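This site uses cookies to remember your login. By reading on you accept this. OK | Settings

Marble counter: seal it every year or leave it alone?

jiahui_l
Hello all. We bought an apartment with a white marble counter in the kitchen and the seller told me it was never sealed. My neighbor says I must do it before the first lemon touches it. The shop wants 300 for the service. Is it worth the money?

H.Thiele
Do the water test first. Put a few drops, wait 15 minutes, wipe. If the stone became darker, it drinks and you need sealer. If it did not, keep your 300.

myro_kravets
I disagree a little with Helmut. The water test tells you nothing about lemon. Sealer helps against oil and coffee, but acid eats the polish with sealer or without it. I sealed mine 3 times and still I have dull rings from the glasses.

H.Thiele
I did not write that it stops acid. I wrote when to seal.

Annelore O.
Please be also careful with color from packaging. I left damp printed paper on my counter for one weekend and there was a pink shadow after. A paste of baking soda and water under plastic foil took it out, but I needed to repeat it.

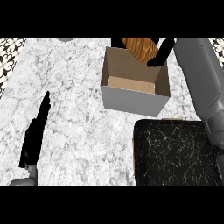
For the joint next to the tiles I use only a soft brush and mild soap. Vinegar is good for many things in a kitchen, but please keep it away from marble.

jiahui_l
Thank you. I made the test and one corner near the sink became darker, the rest not. So I will seal only there?

myro_kravets
Better the whole top, otherwise you may see a border. Buy a bottle and do it yourself, it is one evening of work.

H.Thiele
Here I agree with Myroslav. Wipe off what is left before it dries.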